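Does training in randomized sim scenes really carry over to a real arm?

Tarcísio Vieira
Read a writeup from the Lawal group claiming their grasp policy, trained on 500 simulated rooms, worked on real hardware after 120 trials. I don't buy it. Has anyone here tried to repeat it?

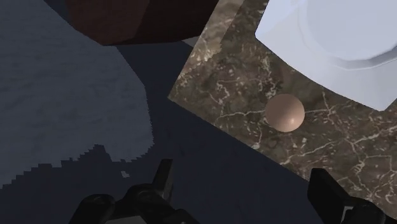 Success rates in sim depend on what the simulator lets you get away with. My own policy does fine there. But look at the stair-stepped shadow edge on the floor and tell me a network trained on that learns anything about real light.

brendville_k
Jagged shadows are the least of it. Contact is the problem. We got 2 clean grasps on small round objects before we gave up and retuned friction. Ask them for the failures, too.

Clerex
it works fine for me, just add more textures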